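Tindance word list, data card

Hello, and welcome! Tindance is a small collection of kitchen and household words gathered from letters, recipe cards and shopping lists, and I've been tidying it up on and off for longer than I'd like to admit. It has 968 entries, each with a headword, a spelling note and (where I could find one) a sentence showing the word in use. 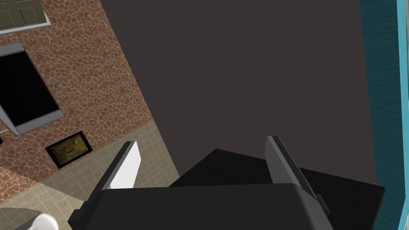 Spellings are kept just as the writers had them, so please don't be alarmed if you meet the same soup under 3 different names. The file is plain text with tabs between the columns, and it opens happily in any spreadsheet.

Seung-woo Koo read through the Dilometti letters for me in November and fixed 40 entries where I had mistaken an old-fashioned r for a v, for which I'm still very grateful.
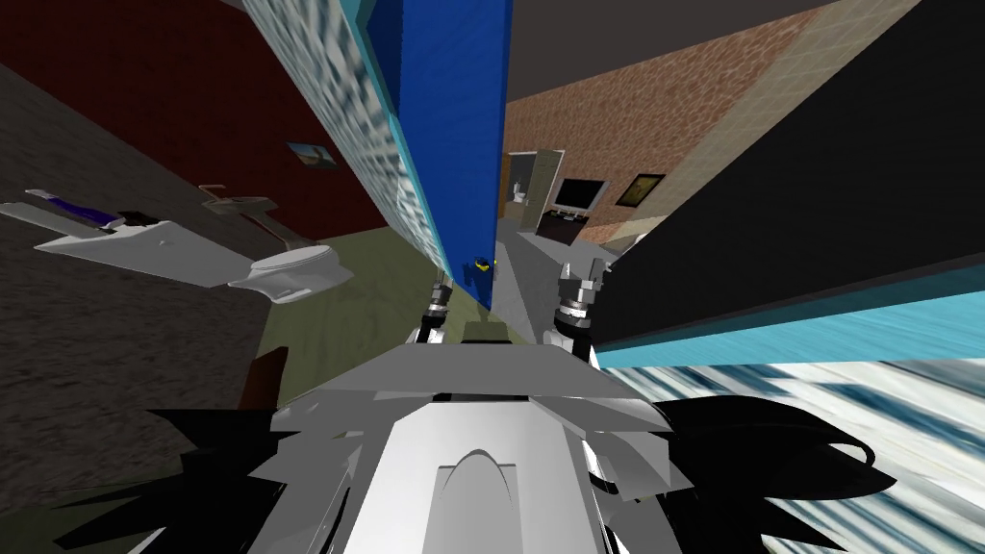
Blue door, with tiles in pale blue and white.

The Udus cards were harder going. The ink has faded on 30 of them, and those entries carry a "u" in the last column, meaning I'm unsure of my reading.

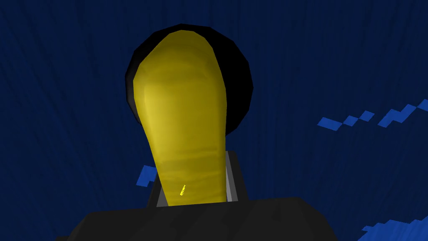

Can I use the list in a class?
Please do, and feel free to print it, trim it or add words of your own. A mention of Tindance somewhere on the handout would be lovely.

Corrections are welcome any time. I go through them on Friday, usually with a big pot of tea.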